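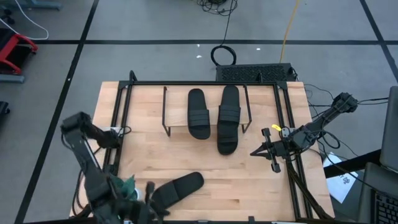

## Gradine preamp, low-end loss on long tape transfers

**skinner_euan** — November 8, 2025

Transferring 261 reels for a small label, all quarter-inch, most of them at 15 ips. Chain is the tape machine into a pair of Gradine line preamps, then a Skanitz converter. On the left channel I lose low end below 80 Hz after the first hour. Right channel stays flat. Tones at the head of the reel measure fine when I start cold. Swapping the cables changes nothing.

Both preamps were recapped in March. Has anyone seen this?

— Euan Skinner

**ferric_oxide**

Output coupling cap on the left unit. If it was recapped with the wrong value, the corner frequency moves up with the load. What is the input impedance on the Skanitz?

**skinner_euan**

10k balanced. Value on the board matches the schematic, and it is the same part in both units. If it were the wrong value I would see it cold as well.

**mid_side_mo**

Agree with Euan. A wrong value is wrong from minute one. A leaky cap that drifts with heat is a different fault. Put a meter across the output with no signal and check for DC, once cold and once after an hour.

**ferric_oxide**

Fine, but leakage on a new part is rare. I would look at the solder joints first. I've had two Gradines on the bench with cracked joints at the output transformer.

**baffle_step**

Has the tape machine been ruled out? Head bump on those decks sits right where you're hearing the change. Swap left and right at the machine output, leave everything after it alone, and run it hot.

**skinner_euan**

Did that last night. Fault stays with the left preamp, so the deck is cleared. DC at the output is 2 mV cold and 14 mV after an hour. Right unit doesn't move.

**mid_side_mo**

That's leakage. Replace the cap.

**ferric_oxide**

14 mV proves something is drifting. It doesn't prove the cap. The servo stage ahead of it can do that too, and that would explain the low end better. Measure on the other side of the cap before you pull anything.

**baffle_step**

Second that. The Baldursdóttir service notes list the test points, and the servo is on page 2. I used them for a Sketano summing box with the same output stage.

**skinner_euan**

Have the notes now. Will measure both sides of the cap hot and post the numbers. Reels are on hold until then.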